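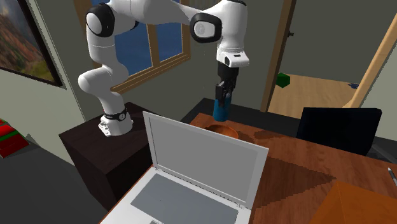

A white robotic arm, bent at its black-capped joints above a desk.

Somewhere between the practice green and the first tee at Lindsay, a young man with a tablet will now offer to tell you what is wrong with your swing. It takes 12 minutes. He films you from two sides, the software (it is called Fidach) thinks it over, and up comes a figure out of 1000 with your faults listed beneath it in order of seriousness.

I scored 500. Mavis Szabo, who has won the women's championship at the club more often than she cares to discuss and who once beat me giving away 19 shots, scored rather less. Her advice from the machine was to rebuild her grip.

"I asked him if it knew where the ball went," she said. It didn't. Ball flight is part of the dearer package.
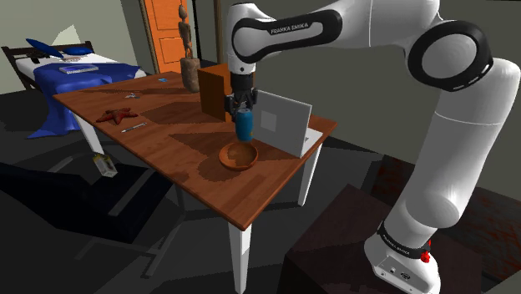

Golf has always been a soft touch for this sort of thing. We bought the weighted clubs, the hinged clubs and the copper bracelets, and our handicaps stayed where they were. What the Fidach people are selling is an older promise with a better screen, that a golf swing can be made to repeat. Perhaps it can, if you are built for it. A robot arm rising from its base and holding a blue can straight up and down over a wooden bowl has no sore hip and no memory of the last time it hit into the creek. The average member has both, and plays off a sloping lie.

Emmett Whitlock, the teaching pro, is keener than I expected. He has the club signed up until May and reckons his juniors practise longer when there's a number to chase. I believe him. I would like to know whether they score any better, and so would he, but the colourful graphs that Plirnamus, the distributor, sends out each month track improvement in the Fidach figure and nothing else. A player can climb all season without breaking 90.

There is talk of a putting version, to be called Seludia. Whitlock has seen it and says it's clever – he also says it told him to stand further from the ball, and that he tried it for a week and has gone back to standing where he likes.

Szabo hasn't touched her grip. She's in the draw for the club foursomes and is looking for a partner.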